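Call for Musicians: Songwriting Residency at Odenholm
Skivwood Recordings 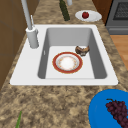

Skivwood Recordings is looking for songwriters and small groups to take part in its next residency at Odenholm, our recording house outside Prirlow. Applications are open now and close at the end of May. The residency runs for three weeks in the fall, and the songs recorded there will come out the following spring on a shared album, on vinyl and digital.

This is our fourth residency. The earlier ones were built around full bands. This time we want quieter material: voice and one or two instruments, songs that hold up without drums. Folk, country, old-time, chamber pop and anything close to those will be considered. We are less interested in genre than in whether the words and the tune are finished or nearly finished when you arrive. Writing time is included in the schedule, but three weeks goes quickly and most people underestimate how long vocals take.

Who can apply

Solo artists, duos and trios. We can't house groups larger than three.
You must be 18 or older on the first day of the residency.
You may have released music before, but you should not be under an exclusive recording contract during the residency.
You do not need to read music. You do need to be able to play your own songs start to finish.
Artists who applied in a past year and were not chosen are welcome to apply again with new songs.

What we provide

A private room for each artist, and use of the shared kitchen and laundry.
Groceries for the house. Residents cook for themselves and take turns on shared dinners, which start at 7 p.m.
Eight days in the main studio with an engineer, and open access to the small demo room the rest of the time.
A stipend of $1000 per artist, paid in two halves, the first on arrival and the second on the last day.
Up to $300 per artist toward travel, paid back against receipts.
Mixing and mastering of two songs for the album.

Instruments at the house include an upright piano, a pump organ, two nylon-string guitars, a baritone guitar, an upright bass and an autoharp that needs tuning every day. Bring your own main instrument. If you play something large, such as a harp or a cello, tell us in the application so we can talk about stairs.

Rights and royalties

You keep your songwriting and publishing. Skivwood licenses the two album recordings for five years, and after that they return to you. Net income from the album is split evenly between the label and the artists, with the artists' half divided by track. Anything else you record during your stay is yours from the start, and you can release it wherever you like once the album is out. The full agreement is four pages long and will be sent to everyone on the shortlist before the interviews.

How we choose

Last year we received 87 applications for six places. There are six places again this year. Two people from the label and one past resident listen to every submission, and the first round of listening is done without names attached. The shortlist is invited to a half-hour video call, and final decisions go out in early July. We can't give written feedback on every application.

How to apply

Send one email with the following:

Two songs, as streaming links or MP3s. Phone recordings are fine. Please don't send more than two.
Lyrics for both songs.
A short note, one page at most, about what you want to work on at Odenholm.
Where you would be traveling from, and any access or dietary needs.
For duos and trios, the names of all members and what each one plays.

Put "Residency" and your artist name in the subject line. Make sure any links will still work in June. There is no application fee.

If you can't use email, applications can be mailed on a USB drive or CD to Skivwood Recordings, 3185 Campos Road, Prirlow. Mailed applications must reach us before the end of May, and we can't return drives or discs.

Getting here

The nearest bus stop is in Prirlow, four miles from the house. We pick residents up there on arrival day between noon and 5 p.m. There is parking for three cars, so let us know early if you plan to drive. Phone signal at the house is weak, but the wifi works in every room except the demo room.

Guests are allowed on the middle weekend only. Pets can't stay at the house.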